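Koltero Shelf Scale, Set-Up Guide
Section 4: Placing, Leveling and Zeroing the Scale

The leaflet packed with the Koltero says the scale is "ready in moments." Set aside an evening. The scale does weigh well once it has been set up properly, but the leaflet skips most of what that takes, and a few of its claims don't hold up. Where this guide and the leaflet disagree, we say so.

Before you start

You need the scale, its power adapter, the 400 g check weight from the lid of the carton, and a surface that doesn't flex. A folding table will not do. Neither will a shelf on clip-in brackets, whatever the word "Shelf" in the name may suggest.

CAUTION: Take out both red transport screws before you plug the scale in. They are underneath, beside the rear feet. Powering up with the screws in place can bend the load cell, and the warranty does not cover it.

4.1 Choosing a spot

1. Pick a place away from heating vents, windows and the refrigerator. A compressor starting up on the other side of a thin wall is enough to make the last digit wander.

2. Press down on the surface with the flat of your hand, close to where the scale will go. If anything on it rattles, find another surface.

3. Leave a hand's width free on every side. The leaflet shows the scale pushed up against a wall. Don't copy that, as the adapter plug sticks out of the back and will hold the rear feet off the surface.

Sorting bins can share the surface with the scale as long as they never touch the pan or its rim. If you count small parts by weight, open-topped bins are easier to live with than lidded ones, whatever the accessory catalog says about dust.
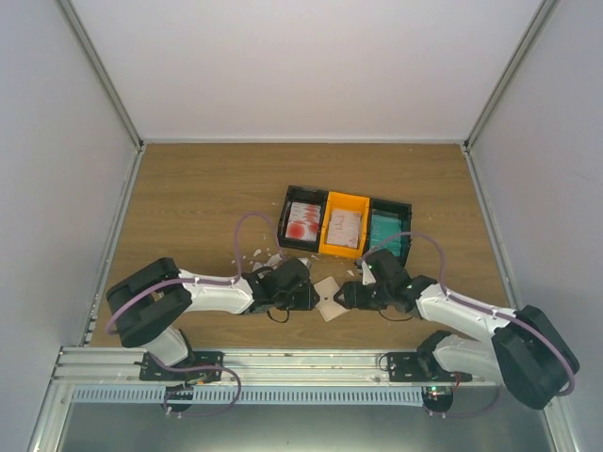
Keep heavy stock off the work surface altogether. Setting down a full carton of screws next to the scale will shift the zero on all but the stiffest benches, and the display gives no warning when it happens.

4.2 Leveling

1. Put the scale down with the display facing you and look at the bubble in the left front corner.

2. Turn the front feet first. Clockwise raises, counterclockwise lowers. (The arrows molded into the feet on early units point the wrong way. Trust the bubble.)

3. When the bubble is centered from left to right, use the rear feet to bring it in from front to back.

4. Push gently on each corner of the housing. If it rocks, one foot is not carrying its share. Lower that foot until it grips, then check the bubble again.

NOTE: The "auto-level assist" listed on the carton is a message on the display telling you to level the scale. It does not move anything.

4.3 Warming up and setting zero

1. Plug in the adapter and switch on. Wait until the display stops cycling through its segments.

2. Leave the scale on, with nothing on the pan, while you do something else. The leaflet says no warm-up is needed. Ours drifted for most of an hour out of the carton, and so did the replacement.

3. Press ZERO once. Holding the key down opens the units menu, and plenty of people end up weighing in ounces that way.

4. Place the 400 g check weight in the center of the pan. If the display settles on 400, go on to Section 5.

5. If it settles on anything else, take the weight off, press ZERO and try once more. Still wrong? Go to 4.4.

4.4 Calibrating

You can calibrate with the 400 g weight alone, but the upper end of the range is then guesswork. We suggest borrowing or buying an 800 g weight. It doesn't need to be the Zarei one recommended in the leaflet, which costs more than we can find a reason for.

1. Clear the pan. Hold CAL until the display shows 2, meaning two-point mode.

2. When 400 flashes, place the 400 g weight and wait for the beep.

3. When 800 flashes, swap weights and wait again. Don't stack them.

4. Remove the weight. The scale returns to zero by itself.

CAUTION: Do not lean on the bench during steps 2 and 3. The scale will accept a bad reading without complaint and keep it until you calibrate again.

If the display shows code 94, the scale moved or the surface shook. Start over from step 1. Should the code return on a solid bench, check the transport screws before you call the service desk in Ploltham, as it's the first thing they will ask.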